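Pidov Household Reuse Project
Progress report to the Urkholm Fund
18/12/2020

Work since the last report

The sorting room at Stendov is open and the lease is signed through the end of next year. Intake was slow at first, then picked up once the town put our notice in with the water bills. We have taken in 2,331 items to date against a target of 1,000 for the period. Most are kitchen goods, bedding and small lamps. Large furniture is still turned away — the stairs are too narrow and the lift won't be repaired before February.

Of the items received, 800 have gone out again to households on the referral list. Radoslava Štěpánek has taken over the list and now answers requests the same week they come in.

Training

We ran 13 evening sessions on basic repair, mainly sewing and rewiring plugs. Rostislav Slanina taught all but two of them. The sewing evenings filled up early and we would like to add more.

Spending

Rent and heating are on budget. Van hire is over, as the Thammasiri depot stopped lending us its vehicle and we had to go to a commercial firm. We ask to move the unspent printing money to cover this. 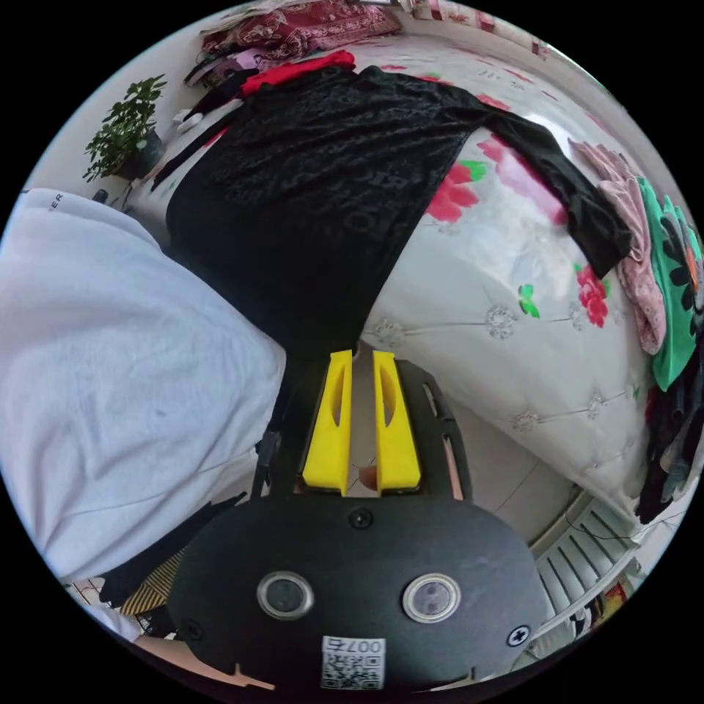
Plans for the next period

Finish the shelving in the back half of the room. Get two quotes for a used van. Start Saturday-free opening hours — weekday evenings only — and send the Fund a revised budget by the end of February.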